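Clurstead Opens the Doors of Its Old Linen Mill

June 23, 2024

The brochure for the open day at the Drastetti mill promised "a journey through cloth." The journey began in a parking field, where a teenager in an orange vest waved me toward a spot between a horse trailer and a ditch. I took the ditch side. My car leaned for the rest of the day like it was listening for something.

Clurstead is a town with one main street, a river the color of tea, and a mill that has been making tablecloths, napkins and heavy covers for longer than anyone on the property could agree on. The sign at the gate gives one year and the sign over the door gives another. I asked at the ticket table which was right and was told they were both very popular signs.

Tickets were 11 dollars, with a paper wristband and a voucher for a beverage. The voucher could be used only at the tent by the loading dock, and the tent was serving only lemonade. It was good lemonade. I had planned on coffee.

The weaving hall

They let us in by groups, and mine spent a long while in a corridor admiring a fire extinguisher. Then the doors opened and the noise came out to meet us. You don't hear a weaving hall so much as wear it. Our guide talked through a small speaker clipped to her belt, and I caught every fifth word or so. From these I learned that something was tight, that something else was Belgian, and that we should not touch either.

The looms themselves are wonderful to watch. The older ones at the back are kept running for narrow goods, tea towels mostly, and they shake the floor enough that a man in front of me kept checking his phone, thinking it was ringing. The newer ones are quicker and calmer and have less to say for themselves. One worker was retying broken ends on a stopped loom with a little twist of the fingers that took no time at all. A few of us tried it afterward on a practice board. My knot is probably still there, and will need scissors.

Dyeing and washing

The dye house smells like a wet dog that has come into money. It's also very warm, and the group got through it at a trot. There is a color library along one wall, 93 shades on little hanging tabs, and I'd have stayed longer with that if the next party hadn't been breathing down our necks. The grays alone take up most of a row. They have names like Harbor and Pigeon, and I could tell them apart only as long as I was holding them side by side.

In the wash room we were shown what linen does before and after softening. The before piece could have been used to shingle a roof. The after piece went around the group and came back a little grubby, and the guide folded it and put it in her pocket in a way that suggested there would be a fresh one for the next bunch.

Creases, and what to do about them

I had not expected to care about the finishing room, and I ended up staying there through two groups. The talk was all about creases. Drastetti presses its table linen flat and then folds it for shipping, so every customer opens the package and finds a grid running across the thing they just paid for. People write in. Some of them write in a lot.

The advice is to lay the cloth out the night before, mist it lightly, smooth it from the middle toward the hems, and leave it alone. Heavy dark cloths show the fold lines more, especially with light falling across them, and a low side lamp will make a dinner table look like a road map. Ironing on the table is allowed if you put a blanket under the cloth and don't much like the table. 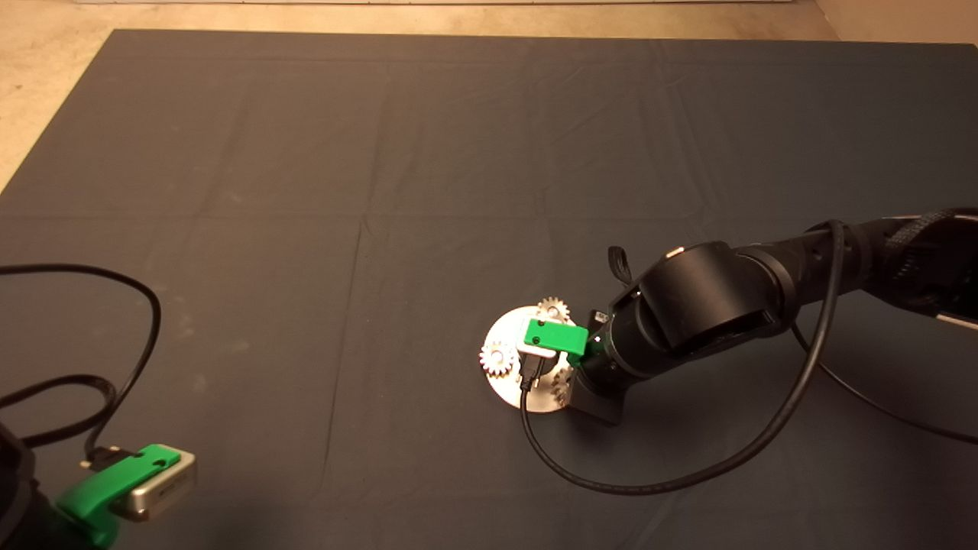 The factory shop

All tours end in the shop, which has been set up in the former boiler room and keeps some of the boiler's personality. Seconds are in bins near the door. The firsts are along the walls, at prices that sent me back to the bins. A banquet cloth in the good heavy weave goes for 300 dollars, and I watched a couple discuss it in very low voices for the whole time it took me to choose a dish towel.

There were guest stalls too. Bansal had buttons, by the scoop, and a line out the door. Plodon was selling a spray for wine stains and demonstrating it on a white napkin every few minutes to a crowd that plainly wanted it to fail.

I came away with 2 towels, one of them a second with a wobble in the stripe that I now can't stop looking at. The mill opens again in October, when the dye house should be easier to bear. Bring shoes you can stand in, eat first, and park away from the ditch.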